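4.2 Recording a pick by remote control

Use this procedure to teach the arm a pick from a mixed bin. Complete section 4.1 first. The Marport pendant must be paired and the speed limit set to 25 percent.

1. Clear everyone from the work cell and close the gate.
2. Place the training items in the bin. Vary the shapes, and leave some items touching the walls.
3. On the pendant, select Teach, then New Task. Type a task name.
4. Hold the enable switch in its middle position and move the hand controller slowly. The arm follows.

CAUTION: Watch the cable loops at the wrist while you turn it. If a loop pulls tight, release the enable switch and rotate back the other way.
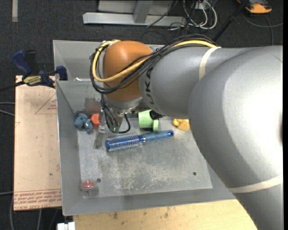 5. Bring the gripper over the item you want and line the fingers up across its narrow side. For long items such as a brush, aim for the handle.
6. Press Record. Lower the gripper, close it, and lift straight up.
7. Move to the drop point, open the gripper, and press Record again to stop.
8. Mark the attempt Good or Failed. Keep failed attempts. Stuvness uses both when it builds the task.
9. Repeat steps 5 through 8 until you have 13 good picks. Stir the bin between picks, with the arm parked and the enable switch released.

Note: A single recording can last up to 2 minutes. Longer recordings are split and must be joined in the Task Editor.

CAUTION: Do not press the fingers against the bin floor. If the force light turns red, raise the gripper before you continue.

To delete a recording, see section 4.5.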